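Teaching a machine to tidy a bedroom that doesn't exist
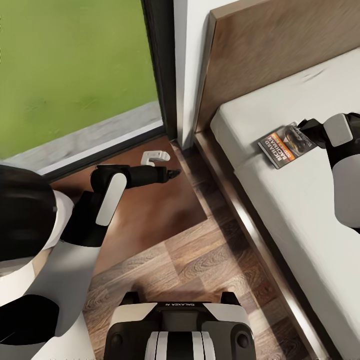
Léonie Baudry

The bedroom at Marchal has a bed with a wooden headboard, a plank floor and a lawn outside the glass. All of it is rendered. The team in Plarkbridge uses it to collect examples for a learning system called Trirnari, and the person in charge of collection agreed to talk on the condition that I leave her name out.

Her operators steer a simulated two-armed robot through household jobs, and every run is recorded. "One job, one run," she says. "Go to the bed, get the book, put it where it belongs. Then we reset and do it again."

The book is a good example of a hard object, she says. It is flat, and on a bed there is very little for the fingers to get under. "With a mug you have a handle. With a book you have to pick a corner or an edge and commit to it. New operators hover for ages."

Hovering matters. The system copies what it is shown, pauses included, so a run full of dithering teaches dithering. Reviewers watch the recordings and mark them as keep, trim or discard. So far the bedroom set holds 2765 kept runs, from 8 operators. I asked what share gets thrown out. "More than I'd like. It was worse in December, when we were all learning the controls."

Between runs, the software changes things. The book may turn, the light may shift, the robot may start from another spot. Colour and glare get varied as well. "Sun on a glossy surface can wash out half of what the camera picks up," she says. "You want that in the examples early."

She is careful about what the simulation is good for. Fabric is the weak point. "A real mattress gives when you press on it. Ours is stiffer than it should be, so we don't trust it for anything that depends on the push." For that the team has a small set of 78 runs done on real furniture at Drundthorpe, and the two are mixed in training.

I asked how long an operator can keep at it. Sessions run two hours with a break in the middle, she says — longer than that and the grasps get sloppy.

The next batch moves to a kitchen, with seven jobs on the list. The first one is emptying a dish rack.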